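Events > Open days > Undodia Open Day

Undodia Open Day

Last updated: June

The Undodia Open Day is a yearly public visit held in the town of Hesau, at which residents open their own homes for demonstrations of household robotics. It is organised by the Zotton workshop, a small training school for robot operators, together with the Pasaribu neighbourhood association. The event takes its name from Undodia, the street in which the first demonstrations were given.

History

The open day began as a single afternoon in the workshop itself. Visitors could watch a fixed arm sort wooden blocks, and a short talk was given afterwards. The organisers found that the visitors had many questions about kitchens, tables and cupboards, and few about blocks. From the second year the programme was therefore moved into private houses. In the most recent edition 249 visitors were registered and 10 households took part.

Programme

The day starts at 10 in the morning with an introduction at the Zotton workshop, where the rules of the visit are read aloud. After this the visitors are divided into small groups and walk from house to house. In each house a session lasts as long as the household agrees, and between two sessions there is a pause for tea. Shoes are left at the entrance in most of the homes.

A session usually has two parts. In the first part an operator performs simple tasks with hand-held grippers, such as lifting a tin, turning a canister upright or moving a light object from one side of a table to the other. In the second part visitors may try the grippers themselves. Children can take part when an adult stands beside them. The operators are asked to speak little during the first part, so that the visitors can follow the movements of the jaws.

Demonstrations with hand-held grippers

The hand-held gripper has the same kind of jaws as a robot may have, but it is guided by a person. The movements are recorded and can later be used for the training of a machine. At the open day this work is shown in the living room more often than in the kitchen, for the reason that more people can stand around the table.
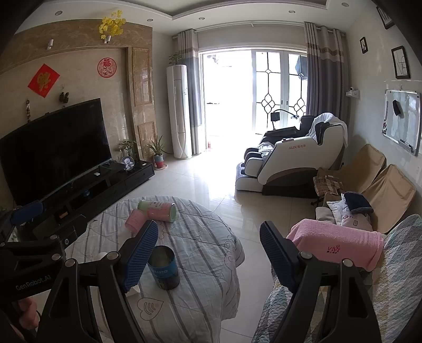
Objects for the table are chosen by the household and not by the workshop. Containers are preferred, as they can be grasped from several sides and also put inside one another. A round table with a quilted cloth, on which a pink and light green canister lies on its side next to a smaller pink cylinder, gives the operator a different task from the open tin standing upright nearby. The lying canister has to be approached along its length, while the tin can be taken by its rim. The ribbed pads at the ends of the jaws are the parts which touch the object, and visitors are advised to watch these first.

Reception

Visitors have described the event as calm and rather slow. Some older residents found that the tasks were too easy to be of interest, and the organisers later added the folding of a towel to the programme. The households receive a small payment and a printed certificate. Places for the house visits are limited, and registration closes 5 days before the event.

See also

Zotton workshop
Pasaribu neighbourhood association

2 comments · 10 shares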